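Working Papers / Everyday Space
Aug 18, 2021
By Mareike Lindemann

4. What people said about the middle of the table

I went into the diaries expecting to read about chairs. The whole project started with chairs (who gets the one by the window, who drapes a coat over one and vanishes for an hour), and the diary booklet has a full page for seating and only a stingy little box at the bottom for "anything about the table itself." People ignored my layout completely. They wrote in the box, ran out of box, went up the margin and kept going on the back. So this section is longer than I planned and the one on chairs is shorter.

A quick reminder of what I had to work with. There were 572 usable diary entries, from the reading room at Sekitz, the upstairs of the Rundano coffee house, and the shared office on Rajput Street in Prulari. I lost a batch from Sekitz in June when the return box got rained on, and I've left those out entirely, even the ones where I could make out half a sentence. Ehsan Khosravi and I both read every entry. We coded separately, then sat down and argued. Where we couldn't agree I went with his code if the entry came from Rajput Street, where he knew the building, and mine everywhere else. It's not an elegant rule but we stuck to it.

4.1 The line that isn't there

Most of the tables at Rundano are one solid top, with nothing on them to tell you where your half stops and the stranger's starts. People write about a line anyway. They write about it as if it had been painted. "He was well over," says one entry, and I had to go back and check what he was well over, and of course the answer is nothing, a spot on a plain wooden top that both of them had apparently agreed on without a word.

I asked for more on this in the follow-up interviews, and I loved those conversations, partly because everyone got a bit embarrassed. One woman told me she sets her phone down first, before her bag, before she sits, and that the phone is "the corner." When I asked what it was the corner of, she laughed and drew me a rectangle on a napkin. It was a very precise rectangle! It took in her cup, her notebook, a strip for her elbow, and then a sort of tongue sticking out toward the sugar.

The tongue came up again and again. Shared items seem to get their own little right of way, so you can reach through somebody's space for the sugar or the outlet as long as your arm comes straight back out. Leaving your hand there is a different matter. Ehsan wanted to call these "easements," and I gave in after a week because I couldn't come up with anything better and he kept using the word in his notes.

Time matters too, though less than I'd guessed. A person who had been sitting there for hours didn't usually get credit for it from the newcomer. What the newcomer looked at was stuff. Paper spread out counted for a lot, a laptop for somewhat less, and an empty cup for hardly anything. Several people told me they hold on to an empty cup all afternoon for exactly the purpose of looking settled, and I didn't have the heart to tell them how little good it does.

4.2 Tables that come with a line

Then there are tables where the furniture has already drawn something for you, and this is where the reading room and the shared office part ways with the coffee house. Figure 4 has a table of this general sort, two rectangular panels with a faint seam running across the middle. The ones in my study varied. At Sekitz the join was wide enough to lose a pencil lead in, while on Rajput Street you'd have to go looking for it with a fingernail.

I figured a seam would settle things. You have your panel, I have mine, everybody goes home happy. For two people facing each other it more or less works that way, and the Sekitz entries in that category are some of the dullest reading I've done in my life. Hardly anyone complains. A few mention the seam as a nuisance for writing, because the pen drops into it, and one diarist had a long and quite bitter paragraph about crumbs.

Put a third person at the table, though, and the seam turns into a problem. It splits the surface in two, and now there are three people who each want a share, so somebody has to sit across the join. The person across the join almost always wrote more than the other two. They described feeling like a guest on both sides. One of them, a law student, moved a few inches every time either neighbor shifted, and she kept a running record of it down the side of the page with tiny arrows. I've reproduced none of the arrows because I can't read half of them, but I've kept the booklet and I'm fond of it.

What surprised me more was the side-by-side case. If two people sit along the same edge, a seam that runs left to right is no help to either of them, since it cuts off the far half from both. In the office entries that far half becomes a kind of porch. People put things there they don't mind others seeing: a lunch, a plant, a stack of mail that has been opened. Private things stay on the near side of the join. No sign tells them to do this and the office handbook (I read it) has nothing on the subject.

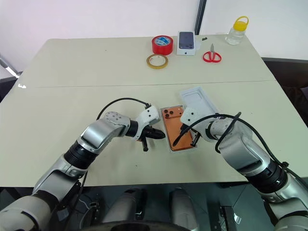 The porch has rules of its own, and they're looser than the rules for the tongue. You can leave something on it overnight. You can move another person's thing a little to make room for yours, provided you don't turn it around. That last part came from three different diarists who as far as I know never discussed it, and it also came up in an interview with the man who does the evening cleaning on Rajput Street, who told me he puts every object back facing the way he found it or he hears about it.

4.3 Does size change any of this?

Only a little. The smallest top in the study was 600 millimeters deep and the deepest I included in the comparison was 737, and I had been pretty sure the deeper one would produce fewer grumbles. It did produce fewer grumbles about knees. Complaints about things crossing the line stayed where they were. A deeper table seems to just give people bigger rectangles, and they defend the bigger rectangle with the same energy they'd have put into the small one.

I want to be careful here, because the deep tables were all in the office and the small ones were all in the coffee house, so I can't pull depth apart from the kind of place it is. Nine of my diarists used both, and theirs are the entries I'd trust most on this question. Six of those nine wrote longer entries at the office. Whether that's the table or just having a decent pen and a place to sit for longer than a cappuccino, I can't say from what I've got. I'd like to swap the furniture for a month and try again, and the manager at Rundano has said yes to this twice and then stopped answering my emails.

The next section goes back to chairs, and to the coat question in particular, where the diaries and the interviews disagree with each other pretty badly.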